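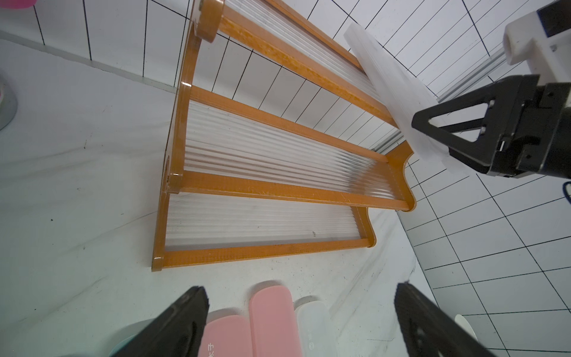
Entered by Ekua Acheampong, Nyanda robotics club, bench 3
04/10/2019

Right, writing this up before I go home, as I promised Zawadi I wouldn't leave it till Monday again and end up with half a page of guesses. It's long, sorry in advance, but Leonie and Faraji both missed the session and I'd like them to be able to pick up where we stopped without ringing me over the weekend.

The job is still the tidying task for the Pillosthorpe showcase: two arms, the rack, and the plastics sorted by colour onto the tiers. We are teleoperating everything for now. Musyoka took the leaders for most of the afternoon and I sat at the laptop minding the recordings, then we swapped once his shoulders had had enough (the chair is too low, we've said so before, and I've pinched a cushion from the staff room that I do intend to give back).

I'd wanted to begin with the pink pieces and Musyoka wanted the white, and he talked me round. His argument was that the top tier needs the longest reach, so we may as well find out early if the elbows are going to foul the side walls. They didn't, though the right one gets closer than I like when you come at the rack from the side. Please approach from the front, everyone. I've put a bit of tape on the leader base as a reminder.

The clear ribbed shelves are lovely to look at and a proper nuisance for us. A piece set down along the ribs wants to slide, and a piece set down across them sits happily but ends up crooked. We settled on laying them with the rounded end towards the front and letting the overhang be whatever it is. Crooked is fine! The marking sheet only asks for the right colour on the right tier, and I spent far too long nudging one white piece straight before Musyoka read me the rule aloud.
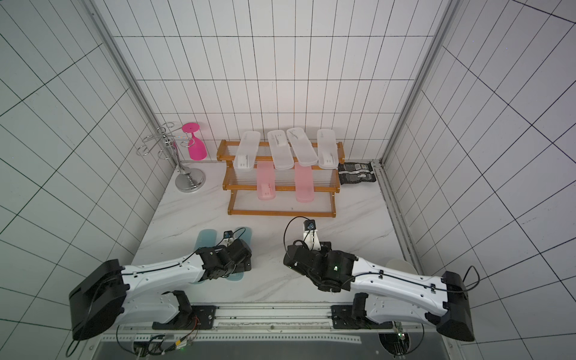
Bench 3, white on the top tier, pink on the middle, blue out front on the left.

Numbers for the log, before I forget them. We recorded 32 episodes and kept 20. Most of the ones we binned were my fault, I was closing the gripper too early and pushing the piece away from me, and a couple were lost to the wrist camera dropping out on the left arm. Musyoka reseated the plug and it behaved after that, but I wouldn't call it cured. If it drops out again, write down which way the wrist was turned, because I have a theory that it's the cable being tugged and I'd love to be proved right about something this month.

The bit I found most interesting was how little the wrist view tells you once you're in close. From the fixed camera you can see straight away which piece is which. Down at the gripper it's all big pale surfaces, and the white plastic against anything light nearly disappears, so you find yourself steering by the rim and hoping.
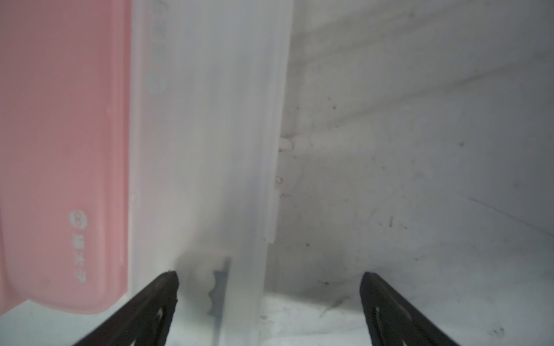
Musyoka's trick is to pause with the fingers wide open, look up at the fixed view, and only then go in. It adds a few seconds to every pick but his episodes were so much cleaner than mine that I've copied him. Faraji, I know you prefer to drive from the wrist view alone, and you're welcome to try, but have a go at his way as well and tell us what you think.

For whoever is in next:

Start with the blue ones, we didn't get any usable picks of those.
Keep the speed setting at 77. I tried it higher and regretted it.
Home both arms before you switch off, right one first.
Copy the kept episodes to the Worivov drive. I've done today's.

I still owe Leonie an answer on whether we train per colour or on the whole lot together. My feeling is together, but I'd rather have the blue in before we argue about it. Bring biscuits, the tin is empty and I'm afraid that was me too.

E.A.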